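Home | Units | Handouts | Timetable | Contact

Filed under: Food Service Skills, Term 1 handouts

Week 4 notes: Setting up the snack table

Right, so last week we got through the tea urn and the dishwashing roster, and a few of you asked if I could write up the snack table bit properly because I talked too fast. Fair enough! These are my notes, tidied a little. Bring them to the prac in April.

I always start with the table itself. Wipe it down, dry it, then stand back and look along the surface with your eye nearly level with it. A pale top shows every crumb and every smear of sanitiser, and that's a good thing when you're learning. Go over the edges as well. Where a timber strip meets the top you get a little line of grot that a flat cloth slides straight over (old toothbrush, two minutes, done).

Then the tray. For packaged snacks I like a plain white plastic one with a raised rim. The rim stops things skating off when somebody bumps the table, and white lets the colour of the packets do the work. Put the tray down before you fill it. I know it feels quicker to load it at the bench and carry it over, and I did it that way for years, and I have also picked up a great many biscuits.

Stand your tallest packets up and keep your brightest one in the middle. Orange is a gift here — people spot it from the door. Little square cakes in a see-through wrapper are my favourite thing to put in the centre, because everyone can tell what they are without picking the packet up and squeezing it.

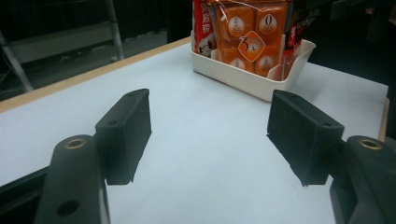

Kevin Brennan reckons the tray ought to go hard up against the back edge so there's room for plates in front, and he's set up far more morning teas than I have. I'd still leave a hand's width behind it so you can get around to top it up. Try both in the prac and see which one you'd rather live with for a whole shift.

Leave clear table in front of the tray. Loads of it. People put their cup down to open a packet, they put their phone down, they put the baby's hat down, and if there's no space they balance everything on the snacks. In the Plunska room the tables are 600 mm deep, so you can't do much with platters, but one tray and a clear strip works nicely.

Now, packaging. Keep individually wrapped things wrapped! Don't decant them to make it look homey. The label has the ingredients and the allergens on it, and once that's gone in the bin you're guessing. If an outer bag has to be opened, cut it neatly and keep the label with the tray until the last packet's gone. Any ribbon or string on a packet can stay if it's holding something shut, otherwise snip it off before it ends up in someone's tea.

Quantities. For a group of 18 I put out half at the start and hold the rest back in the cupboard. A full tray looks lovely at 9 am and a picked-over one looks sad by ten, and topping up fixes that. Check dates when you stock the cupboard, then check them again when you fill the tray. Oldest to the front, as always.

For the prac you'll work in pairs. One person sets, the other one writes down what they'd change, then swap. Saeed Nazari has the key to the Gurnitz cupboard, so see him for trays and cloths. Clean hands, hair back, closed shoes, and please don't eat the stock until I've been round and looked at it.

Recent handouts
Tea urns: filling, descaling and not scalding yourself
The dishwashing roster and how to read it
Reading an allergen label
Packing the Jomano trolley
Notes from the Nic Giolla kitchen visit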